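Gripper Cell Setup and Care: Report for the Second Term
Dilani Mollah and Chi-keung Tsang
Supervisor: Teresa Coughlan
March 2018

3. Setting up the simulated cell

Our part of the Tavo project was to get the gripper cell running in simulation and keep it in a state the other groups could use. When we took it over, the finger model had been edited by two earlier teams and the joint limits no longer matched the drawings. We went back to the original drawings and entered every limit again by hand. This took most of the first week.

The main fault was at the fingertips. When the gripper closed, the contact shapes passed into the part by nearly 2 millimeters before the solver pushed back, and the part shook. We replaced the curved contact shapes with flat ones and made the time step smaller. We then moved the wrist camera so that both fingers stayed in view during a grasp.
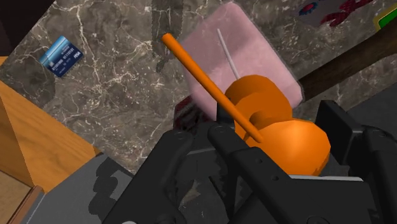
Figure 4. Wrist view with the orange part at the fingertips. The card and the pink sheet are on the marble counter behind it.

Small items were left on the counter on purpose — the part finder has to work with clutter nearby. We ran 564 grasps after the changes and logged the finger positions for each one. In 17 of them the part still shook, always with the fingers near full opening. We have not found the reason.

3.1 Upkeep

The cell is reset after every 60 grasps. Before a new run, load the saved joint limits, close the fingers once with no part between them, and compare the zero reading with the log. If the reading is off, reload the finger model — do not correct the offset by hand. Enda Doherty keeps the master copy of the model, and changes go through him.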